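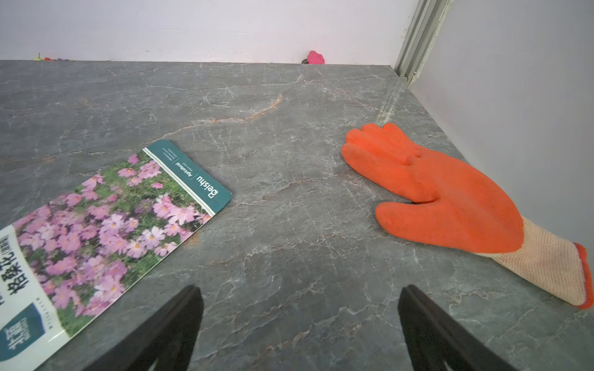 Amado Cruzado wrote in to ask whether the Goven finger kit is worth fitting on an arm that already picks well enough, and whether the swap can be done without sending the wrist away. It can. I fitted a set in February and have kept notes on it since then.

Last updated: February

The kit is two black fingers, 5 screws (one is a spare), a hex key and a printed card. Fitting them took me one evening. Power down, close the old fingers by hand, take them off, wipe the mounting faces and put the new ones on finger-tight. Then home the gripper before you do the final tightening. The card has those last steps the other way around, and my first try left one tip sitting ahead of the other.

My test pieces are a seed packet and a rubber-coated work glove, laid out on a marble-patterned counter. The glove is easy from any side. Flat packets are harder. The stock Nernska fingers dropped 5 in 100 tries, and the Goven pair dropped 2. I reset the closing force to 116 on the Dunel controller and left it there.

Upkeep is light. I wipe the tips with a damp cloth and check the screws every week. One had backed out a little by the second check, so I added thread lock.

The Deng fingers cost less, but they need an adapter plate and I didn't want the extra length at the wrist.

Four stars. I would buy the kit again, and I'd like a corrected card in the box.

Get new reviews by email. You can unsubscribe at any time.

Contact | Copyright | Back to top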